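Letter Blocks by Remote Control: a Gallery from Parnow

By Edeltraud Widmer, October
Last updated: October
Print this page | E-mail this page

I have been meaning to put these up for weeks, and several of you have written (very patiently!) to ask what we get up to at the long wooden table in Parnow. We are teaching a pair of robot arms to pick alphabet blocks out of a muddle and set them in a row, and the teaching is all done by a person at the controls, moving the arms through the job again and again. We save 30 runs of each word before we change the letters.

The view from down at the fingers, with the green R ahead of the gap. I am terribly fond of this angle, and new operators learn a great deal from it.

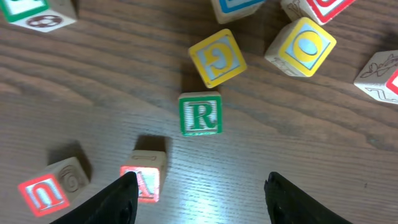

From the Row to the Muddle

Five blocks side by side between the two arms, with R at one end and T at the other, and plenty of letters still lying about behind. Keeping the edges touching takes a lighter hand than you might think, and I still hold my breath over it. 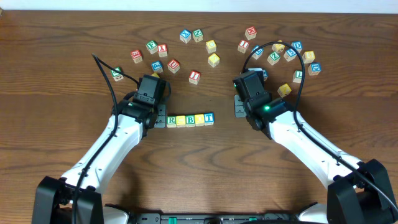 How long does it take someone to learn the controls?

Most people are comfortable after 12 practice runs, though the ones who rush tend to need a few more, and we only begin saving runs once they can go slowly without being reminded.

The bigger-looking arm in the next one is in among the letters, its fingers open and tilted down towards the table, with the F and the K over to the left and the J out on its own. Crowded spots like the middle here are the ones I always ask people to practise, as a sleepy approach at four in the afternoon will nudge the neighbours every time.
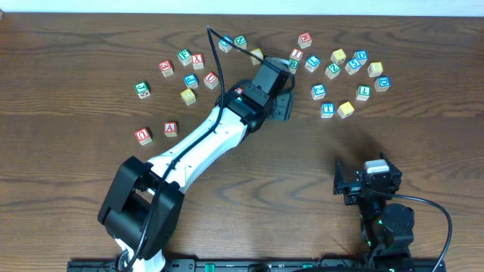 Edeltraud Widmer

We go on to Stuvberg next with the same blocks and a new list of 22 words, and I will add more pictures once I have sorted through them all, so do look in again!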